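4.2 Sink-side tasks in simulation

The second group of tasks covers the work done next to a kitchen sink. We chose it because it is where the Olholm household survey placed most of the short chores that people said they would hand over to a machine, and because the space is awkward. Objects stand close together, the tap limits how the arm may pass over the basin, and the back wall rules out many grasps that would be easy on an open table.

All scenes in this group were rendered in Plutora, using the same arm and the same parallel-jaw gripper as in Section 4.1. Each policy was trained on 800 demonstrations and tested over 50 trials per task, with a new random seed for every trial. A trial was stopped after 600 control steps whether or not the goal had been reached. The instruction was given as a single written sentence and was not changed during the trial.

The layout in Figure 3 is typical of the group. A soap dispenser and a cutting board stand to the right of the basin, with a bowl of lemons further back. Between trials we varied the position of the loose objects, the colour of the walls and the grain of the worktop. The basin, the tap and the base of the arm were kept fixed.

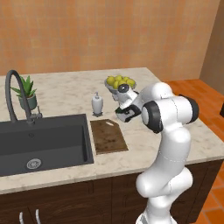 Figure 3. Simulated kitchen counter with the arm's gripper held above the worktop, close to the fruit bowl.

Five tasks were defined: moving one lemon from the bowl to the board, pushing the dispenser away from the basin, pressing the pump, lifting the board by its edge, and turning the tap lever. Success was judged from the simulator state and not from the rendered view. A lemon counted as moved only if it was at rest on the board when the trial ended, so a fruit that rolled off again was scored as a failure. For the pump we required the full travel of the head, with the bottle still upright.

The Minami policy did best on the two pushing tasks and worst on the board. Lying flat, the board leaves almost no gap for a finger, and the policy tended to press down on it until the step limit. Đào's earlier tests with thin trays showed the same fault, which he put down to the lack of a sliding motion in the demonstrations. We added such a motion to part of the training set; the arm then pulled the board towards the front of the counter before gripping it, although it often caught the dispenser on the way.

Failures with the lemons were of a different kind. When the bowl was heaped, the first contact was usually sound, but closing the fingers disturbed the neighbouring fruit and the grasp was lost. The policy seldom recovered from this. It went on to the board with an empty gripper and opened it there, as if the grasp had held. A check on finger width before the transport phase would catch most of these cases, and we return to it in Section 5.

None of these results should be read as a claim about real kitchens. The simulated worktop is dry, contact friction is uniform, and the stiffness of the pump was set by hand. The trials on the Pemness test bench, reported next, use the same five tasks with real objects and a slower arm.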